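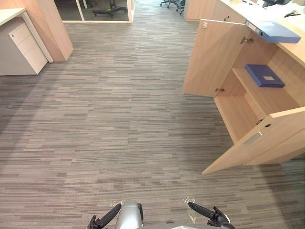

Frequently asked questions about renting a desk at Trameo

Last updated December 2020

Who can rent a desk?

Everybody who works with a laptop or with paper. Our members are translators, bookkeepers, students who write a thesis, and small firms such as Hukar, which has its whole office with us. We can not accept work that makes strong smells or dust.

What kinds of membership do you have?

There are two. With the Flexible membership you take any free desk in the open room. With the Fixed membership you have the same desk every day and a cupboard with a key. The Flexible membership costs 23 per day and the Fixed one costs 373 per month. Tax is included in both prices.

Do I have to pay a deposit?

Only for the Fixed membership. The deposit is the same amount as one month. We send it back to your bank account within ten working days after you return the key and the door card.

Can I stop my membership at any moment?

The Flexible membership has no contract, so you simply do not book any more. For the Fixed membership we need to receive your message one full month before. Please write it by email. A message on the telephone is not enough, we have had misunderstandings with this in the past.

How do I book a day?

Booking is done in Flilik, our calendar on the web. You make an account, choose the day and pay by card. You can cancel without cost until six in the evening of the day before. If you cancel later than this, the day is counted as used.

What are the opening hours?

The reception is open from half past eight until five. Fixed members can enter with their card from six in the morning until eleven in the evening, also during holidays. Flexible members must leave when the reception closes.

Is the internet fast enough for video calls?

Yes, for normal calls we never receive complaints. If you must send very large files, please ask for a desk with a cable. The password for the wireless network changes every month and you find it in your Flilik account.

Where can I make telephone calls?

Short calls are fine at your desk if you speak softly. For longer calls please use one of the booths beside the kitchen. They can not be reserved, and we ask you to stay not more than half an hour.

Can I rent the meeting room?

Yes. The meeting room is called Hoani and has place for eight persons. Members have two free hours each month. These hours can not be saved for the next month.

May I receive letters and parcels?

Fixed members may use our address for their post. Please write your box number on everything, for example Box 1283. Parcels heavier than what one person can carry must be announced to us first.

Can I bring my dog?

We are sorry, no. Guide dogs are of course welcome.

I have lost my door card. What now?

Please tell Huia Paewai at the reception immediately, so that she can block it. The new card is ready on the next working day.

Who do I ask about invoices?

Cameron Tawhiri makes all the invoices. If your company needs an order number on the invoice, send it to him before the end of the month. After this date he can not change it any more.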